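One drawer, one table

2023-05-23

Last September I moved to a smaller apartment, and since then I have one table for everything. I eat on it, I write on it, and when my sister's girl comes to visit, it becomes a shop, a restaurant and sometimes a hospital for vegetables. The tabletop is dark gray and matte. When I bought it I thought that dark gray would hide the dirt. It hides coffee quite well, but every small piece of lint can be seen from the door.

This week I decided to sort the play food. It lived in a big bag together with puzzle pieces, dry markers and one glove, and every time we wanted to play we had to empty the bag on the floor. I gave myself 30 minutes. My method is simple — I clear the table completely, put one tray on it, and take the things out of the bag slowly, a few at a time. What stays goes in the tray. What is broken or sticky goes to the sink or to the trash.
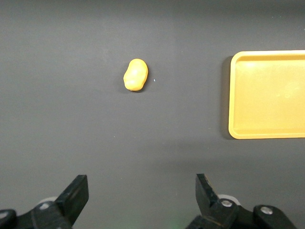
The yellow potato and the tray, on the gray table.

I have a weakness for this potato. It has bumps and a shallow dent on one side like a potato from the market, and the color is much too golden, as if somebody already put butter on it. My niece calls it "the egg" and sells it to me for 492 dollars. I have tried to discuss the price, without success.

The tray I like because of the raised rim. Round things roll, and before I used a tray I was looking for the play tomatoes under the radiator each evening. It also has rounded corners, so it is easy to wipe. I only regret a little that I took the yellow-orange one, as the potato almost has the same color and I overlook it when I am tired.

In the end I needed 3 evenings and not one. The markers took the longest time, because I tested every one of them on paper. The puzzle pieces are in an old tea tin now, and I still must find out which puzzle they belong to. The glove is on the shelf by the door, waiting for the other glove.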